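Noelia Tejada had been up since well before dawn on the day we talked, and she apologized twice for her coffee, which she kept reheating and then forgetting. As contracts director at Plikent, she has spent most of the last year on one piece of work: the agreement to replace the permit and records system used by the county offices in Nunddale. The award was signed in April, and she still sounds a little surprised by it.

"We're a small shop," she told me. "We have 80 people, and a good number of them are part time. When the request for proposals came out it was more than 300 pages, and I remember printing it because I can't read that much on a screen, and then I just looked at the stack and went for a walk."

The walk must have helped. Plikent ended up bidding as the lead, with a data firm called Loson as its subcontractor, and the two of them will move records out of 16 separate county databases, some of which have been running longer than the people who look after them have been employed.

I asked her what the hard part was, expecting to hear about old code. She laughed and said it was the pricing sheet.

"The county wanted a fixed price for each module, and I understand why. They got burned before on hourly work. But you're being asked to put a number on cleaning up data you haven't been allowed to see yet. Peter and I went back and forth on that for weeks, and I think we were both pretty tired of each other by the end!"

Peter is Peter Lukáč, who runs migrations at Loson and joined us by phone for the middle part of the conversation. He remembers the pricing talks a bit more fondly.

"I had 1000 sample records to go on, and they were the nice ones," he said. "You always get the nice ones. So I asked for a clause that lets us stop and recount after the first two databases, and Noelia got it in. I'd have walked away without it, and she knew that."
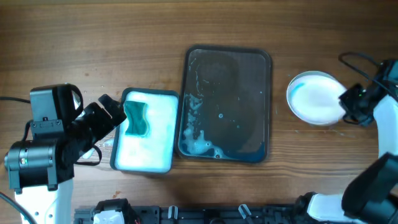 Two robotic arms over a wooden tabletop.

The clause is one of the things other vendors have been calling her about. Under it, the county and the contractor sit down once the first two databases are across, compare the real condition of the records to the sample, and adjust the remaining prices up or down inside a set band. Down is possible too, she was careful to say, and the county's buyer, Athina Raptis, made sure the wording ran both ways.

"Athina is tough, and I mean that with a lot of affection," Tejada said. "She read every line. She'd call me about a comma. But when she said yes to something, it stayed yes, and you can't put a price on that in this business."

We wandered for a while after that, through her first job (filing change orders by hand, in a basement) and her views on kickoff meetings, which she thinks should have fewer slides and better sandwiches. Then we got back to the schedule. Building permits go first, followed by business licenses. Land records come last, and she'd like them to have a good long stretch of testing.

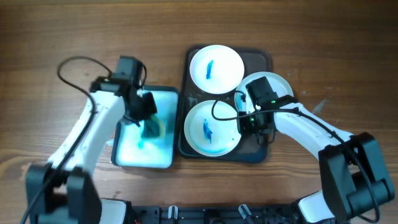
What the clerks asked for

Before anyone drew up a screen, Tejada sent Svatopluk Jelínek, the project's lead analyst, to sit at the front counter with the county clerks. He came back with a notebook full of requests, and most of them were small. They wanted the search box to forgive a misspelled street. They wanted to print a receipt without opening a second window.

"One lady asked if the screen could please stop logging her out while she was talking to somebody," Tejada said. "That's not a big technical problem. It had just never made it onto anybody's list, and now it's on ours."

She expects the first clerks to start using the permit module next spring, if the recount goes the way she hopes. In the meantime there's a training plan to write, and a security review she would rather not discuss until it's finished. Her coffee had gone cold again by then, and she got up to see about it.

14 shares | 3 comments

© Ametepe. All rights reserved. Contact us | Back to top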